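Laundry and Linen Care, Unit 10
Workwear: sorting, folding, storing
Handout, rev. 04/09/2025
Room 113. Bring last unit's sheet, we start from the stain chart.

Leftover from Unit 9
Grease spots go in the treat pile, even small ones. Half the class put them in with the general wash. Dryer sets grease. Check collars, cuffs, and the pocket edge where hands rub.

What counts as workwear
Jackets, overshirts, pants, coveralls, vests, aprons if heavy. Not: kitchen whites (Unit 11), not rental linen. The practice bale this term is from Cisano, mixed sizes, mostly twill, some canvas.

Twill, quick recap
Diagonal lines in the weave. Put a flat palm on it and look along the surface, lines run corner to corner. Stronger than plain weave for the same weight, hides dirt better, but creases hard if it sits warm in a heap. So fold soon after drying. Bright colors show every crease as a dark line, beige forgives more.
Canvas = plain weave, stiffer, no diagonal. People mix these up on the quiz every term.

Before folding
Empty pockets (again, yes). Close snaps and buttons, at least top, middle, bottom. Zippers all the way up. Placket flat, buttonholes not puckered. Look for loose threads at the hem, snip don't pull. Turn right side out if washed inside out. If damp at the seams, it goes back on the line. Seams and waistbands dry last, feel those first, not the middle of the back.

Reflective trim
Goes inside the fold where you can, no hard crease across the tape. If the crease has to cross it, make it a soft roll. No iron on tape. Cracked tape gets a yellow ticket and goes to mending, do not shelve.

The long fold (the one we use)
1. Face down on the table, sleeves out.
2. Smooth from the middle outward, both hands.
3. Left side in to the center of the back, sleeve laid straight down along it.
4. Right side the same. Sleeves shouldnt cross.
5. Fold lengthwise once more, edge to edge. You get a long bundle.
6. Tuck collar under, round it over. Don't press the top flat.
7. Line up the hems on one side. Run a thumb down the stack.

For drawers stop there. For shelves fold in half again, rounded end out toward the aisle. For crates stand them on edge, rounded end up.

Common faults
Hems stepped like stairs: step 5 was rushed. Bundle fat at one end: sleeves bunched, go back to step 3. Bundle springs open: too much air in it, smooth again. Placket twisted: button skipped, open and redo. Do not fix a bad fold by squashing it.

Handling a folded bundle
Pick up from underneath with a flat hand. Pinching or poking one spot makes a dent and the layers slide. Move to the shelf in one go. Stacks no higher than your forearm, heavy items at the bottom.

Table setup
Pale smooth top is best, you see lint and stray threads. Wipe before you start. Basket at the upper left if right handed, swap if not. Keep cups, jars and tubs away from the folding area, a lid lets go and you're washing it twice. Patterned cloths under the work make it hard to see the edge of a hem, fold on the plain part of the table.

Orange twill in a long bundle, rounded at the top, layered hems down the left side:
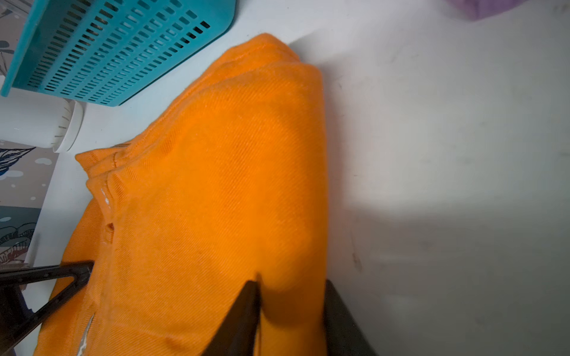
Tekleab: I'd still button every button before step 1, top-middle-bottom isn't enough on heavy twill. The placket walks on you by the second fold, and then the hems are off and you end up blaming step 5. Takes a few seconds more per jacket. Fine on canvas to skip some, it holds itself.

Fair point, try both ways in practice and note which one you redo less. Either is accepted in the assessment as long as the placket is flat.

Storage
Orange with orange, size tag facing out. Cardboard dividers from Trenunska, the narrow ones. No plastic bags unless going on the truck, fabric wants air. Winter weights come down from the top shelf in November.

Labels: item, size, color, date in. Tinusent tickets, pencil not pen. Shelf code for the practice stock is 503.

For next time
Fold two garments at home with the long fold, one twill, one anything else. Write down where it went wrong, 300 words max, fragments ok. Bring one of the folded items in, carried flat. Reading: Unit 11 pages on kitchen whites, skip the bit on starch for now, we will do it togehter.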